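Corflute election sign, Clovham series
Dokulton printed sign for candidate and referendum campaigns. Single colour or full colour, both sides. UV-stable ink.

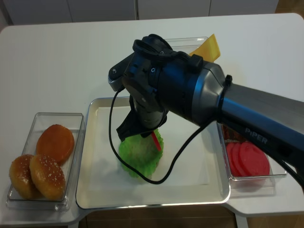 Supplied flat in cartons of 104. Stakes are sold separately, 2 per sign. The authorisation line must be included in the artwork before proofing.

Check council rules on roadside placement before ordering.
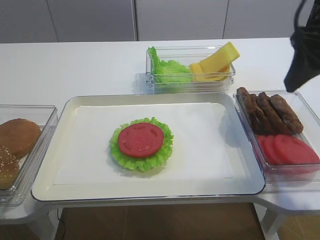 Ordering
Minimum run 500. Freight is quoted by postcode.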